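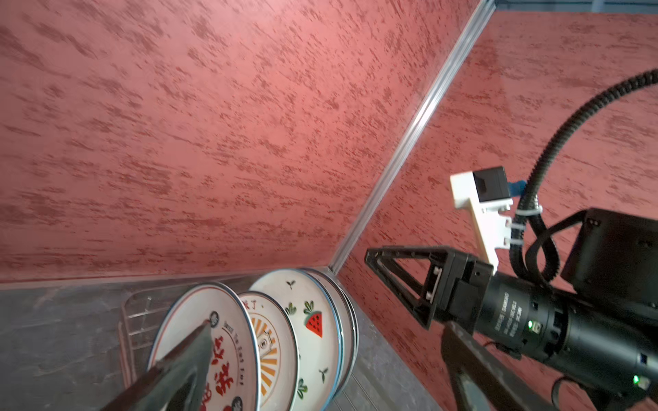
The Wisness is a home-built two-armed kitchen robot, begun by Volker Meinecke in a shared workshop at Misbridge and still, by his own cheerful admission, some way from finished. It was planned as a machine for putting away the washing-up, and plates in a dish rack remain its favourite test to this day.

Each arm ends in a gripper, with a small camera held above it on a printed bracket – the sixth version, the earlier ones having proved rather too bendy for comfort. Cables run through corrugated conduit, fastened with zip ties so that they can be moved again whenever the builder changes his mind, as he very often does.

The control program, called Chisholm, keeps 122 saved arm positions, 11 of them for plates alone.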